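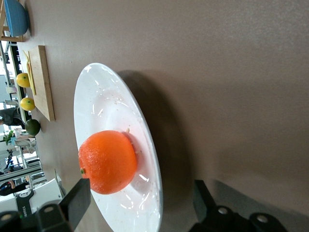
## 4. Setting Up a Save Profile and Online Play

This section applies to the console edition of *Plavton*. Players using the handheld edition should follow Section 5, as the menu layout is different. Complete the installation described in Section 3 before you begin.

### 4.1 Creating a profile

1. Start the game and wait for the title screen. Press the confirm button.
2. Select **New Profile**. If a profile from the demo is present, the game offers to import it. Demo progress includes the Dramani chapter only; items bought in the demo shop are not carried over.
3. Enter a profile name of up to 24 characters. Spaces are counted.
4. Choose a difficulty level. The level may be changed later from the camp menu, except in Warden mode, where it is fixed until the story is complete.
5. Select **Confirm**. The game writes the first save and returns to the title screen.

**Note:** Each console account may hold several profiles, but only one profile may be linked to a Fluva account at a time.

**Caution:** Do not switch off the console while the save icon is displayed in the upper corner of the screen. An interrupted save may damage the profile.

### 4.2 Linking a Fluva account

A Fluva account is required for cooperative play, ranked events and cloud saves. The single-player story does not require one.

1. From the title screen, open **Options**, then **Account**.
2. Select **Link Account**. A code is displayed. It remains valid for 300 seconds.
3. Sign in to your Fluva account on a computer or phone and open **Devices**.
4. Enter the code and select **Approve**.
5. Return to the console. The account name is now shown beneath the profile name.

If the code expires, select **New Code** and repeat step 4. Error 143 means that the account is already linked to another profile. Unlink the other profile first, then wait 24 hours before linking again.

**Note:** Players under the minimum age for online services in their region must have the link approved by a parent or guardian.

### 4.3 Cloud saves

Cloud saving is off by default.

1. Open **Options**, then **Data**.
2. Set **Cloud Save** to **On**.
3. Select the profile to be stored and confirm.

When the local save and the cloud save differ, the game displays the play time and current chapter of each. Select the one you wish to keep.

**Caution:** The save that is not selected is erased and cannot be recovered by customer support.

Cloud saves are unavailable during server maintenance, which takes place on Wednesday mornings. The game continues to save to the console during this period and uploads the file the next time it connects.

### 4.4 Joining a cooperative session

Cooperative play opens once the party reaches the town of Trudthorpe.

1. Speak to the gatekeeper at the north bridge and select **Open Gate**.
2. Choose **Friends Only** or **Public**.
3. To host, select **Create Session**. To join, select **Find Session** and choose a host from the list.
4. Wait until all players are marked **Ready**. The host then selects **Depart**.

Sessions support 2 players on one console or up to four online. Split-screen play and online play cannot be combined. Story progress is recorded for the host only; experience points and equipment are kept by every player.

If the host leaves, the session ends and the remaining players return to the bridge. Items collected before the last checkpoint are retained.

### 4.5 Revision notes for this section

- Error 143 added to 4.2. (T. Alhassan)
- Maintenance period in 4.3 corrected following the August update. (I. Navaratnam)
- Split-screen restriction moved from Section 7 to 4.4. (T. Alhassan)

For controller settings and button assignments, see Section 6.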